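Search this site
Enter keywords
Go

Puvonitz Neighbourhood Safety Forum
Minutes of the January meeting

Present: Helju Mockus (chair), Ieva Eglītis (minutes), Þröstur Laxdal (lighting and street works), Noemí Ventura (tenants' association, Lodari block)
Apologies: Aušra Rätsep

Meeting opened 18:30.

1. Minutes of the previous meeting
Agreed, with one correction. Item 4 should read "rear gate", not "front gate".

2. Police summary
HM read out the written summary, as no officer could attend. Shed and garage break-ins were up on the previous period. Most were at the Lodari garages, where entry was by forcing the hasp or unscrewing it from outside. Two bicycles and a generator were taken in one night. The generator has since been recovered. No arrests to report. One report of a vehicle being driven without lights on the service road was closed for lack of a registration number.

NV asked whether the figures included attempts. HM did not know -- to be raised with the station.

3. Garage doors, Lodari
NV reported that 45 of the 100 garages still have the original hasps, fixed with exposed slotted screws. Petrauskas has quoted for coach bolts and backing plates, price held for 90 days. The quote excludes doors where the timber is rotten. ÞL asked that these be listed separately before any order is placed, so that the two jobs are not mixed on one invoice. Agreed.
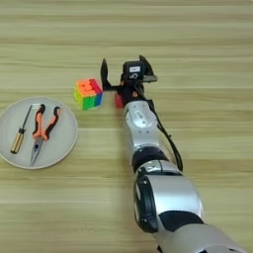
Tenants who prefer to do the work themselves may do so, provided the new fixings cannot be undone from outside. NV will put a short notice in the stairwells giving bolt length and plate size. An ordinary screwdriver, like the one lying on the white plate, is enough to take off the existing hasps, and the notice should say so plainly. The tenants' association will not supply tools. HM asked that old hasps be handed in at the block office and not left in the bin area.

4. Lighting on the service road
ÞL reported three lamps out between the rear gate and the substation. Fault numbers have been issued. The contractor, Bitex, has a target of 30 days for single lamps but treats a run of adjacent lamps as a cable fault, with no fixed target. ÞL has asked for the cable test result in writing.

IE noted that the hedge by the second lamp blocks most of the light even when it works. Ownership of the hedge is unclear -- ÞL to check the boundary plan.

5. Property marking
Deferred, AR absent. The marking kits remain in the block office.

6. Any other business
NV asked for the break-in report form to be available on paper. HM to request copies from the station.

Actions
HM: ask police whether attempts are counted; paper forms.
NV: list of rotten doors; stairwell notice.
ÞL: cable test result; boundary plan.
AR: property marking, next agenda.

Meeting closed 19:40.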